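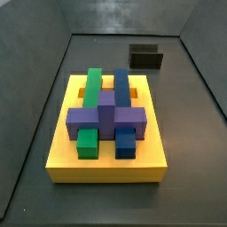 Kerkine Fixtures: data card
Maintained by Kanyarat Intarasuk
Last edited 7 Jun 2025

Kerkine Fixtures is a small table of scheduled football games between school teams in the Jindbridge league. It has one row for each game. The files are plain CSV, and you can open them in any spreadsheet program.

Columns
game_id: a short code, never reused
home, away: team names as printed by the league
kickoff: local time, 24-hour clock
venue: name of the field, empty if not yet announced
status: scheduled, moved, played or canceled

The present version covers 14 teams and 13 rounds. In March we corrected the venue for the games between Hernar and Klinhom, which were listed at the wrong school. Please download again if your copy is older than this.
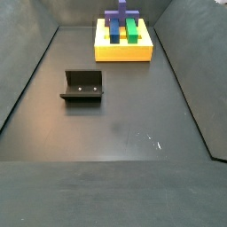
Yellow block near the back of the floor.

Known problems

Kickoff times for 19 games are missing. The league did not print them, and I did not want to guess. Games which were moved two times keep only the last date. 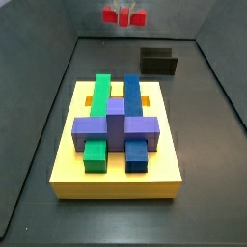

The status column is the one that causes most questions. When a game is moved, we do not delete the old row but change its date and write the old one in notes.csv. The two files lean on each other, a little like the colored blocks that interlock on the yellow board, so please keep them in the same folder. If you join them, use game_id and not the team names.

Corrections are welcome by the issue page. Give the game_id and the place where you found the right information.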